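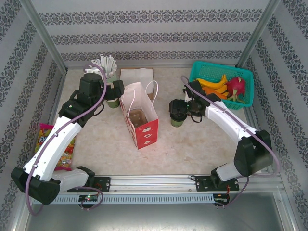
Laiba Cheema thinks I'm cheap. She wrote in after my last column to say that a gift bag is part of the gift, that handing somebody a bag with a crease down the side tells them exactly how much thought you put in, and that I should "spend the two bucks and let the poor thing go." She was pretty nice about it otherwise.

I've been chewing on that for days, and I still say she's wrong!

A paper gift bag is one of the sturdiest things in my house. It stands up by itself. It has handles. It folds flat when you're done with it (mostly) and it slides in next to the cookie sheets without a fight. Why would I use that once, for the forty seconds it takes my sister to pull out a candle, and then put it out with the recycling? A red bag is the best kind, too, because red does birthdays, winter holidays, Valentine's, and a new baby if the parents are relaxed people.

And the bag doesn't have to go back to being a gift bag. I carry drinks in mine. If you've ever walked up three flights with a cardboard cup carrier in one hand and your keys in the other, you know how that ends. The molded ones, the brown egg-carton kind, are great right up until you tip them. Put the carrier flat in the bottom of a decent bag and you've got walls and handles, and your other hand is free for the door. I did this every week last January for the Rizvi kids' chess club and the only thing I ever lost was a lid.

Do check that the bag is wide enough first. A carrier wedged in at a slant is worse than no bag at all, and I say that as a person who has shampooed a car seat.

Haris Bukhari, who reads these before they go up, asked me where I keep it all. Fair question. I used to keep everything, and there's a stretch of my hallway closet I'm not proud of. Now I have one big bag, a stiff one from Kener with cord handles, and all the other bags live inside it. When it's full, it's full, and something has to go before anything new comes in. Straws and paper cups get the same deal: one container, up on the shelf, standing up so I can see what's there. Before that I was buying a new pack for every party and finding three open ones in April.

Tissue paper I gave up on. I tried ironing it once. Don't.

What bugs me about the "it's part of the gift" idea is that it only ever seems to apply to wrapping. I don't know anybody who'd turn down a casserole because the dish had been used before. My aunt gave me a sweater in a Vakora shoe bag with the string knotted twice, and I was so happy with that sweater that I couldn't have told you the next day what it came in, except that I still have the bag and my slippers are in it.

So Laiba, I'd be glad to send you something. It'll have a crease down the side, and I'd like the bag back when you're finished with it.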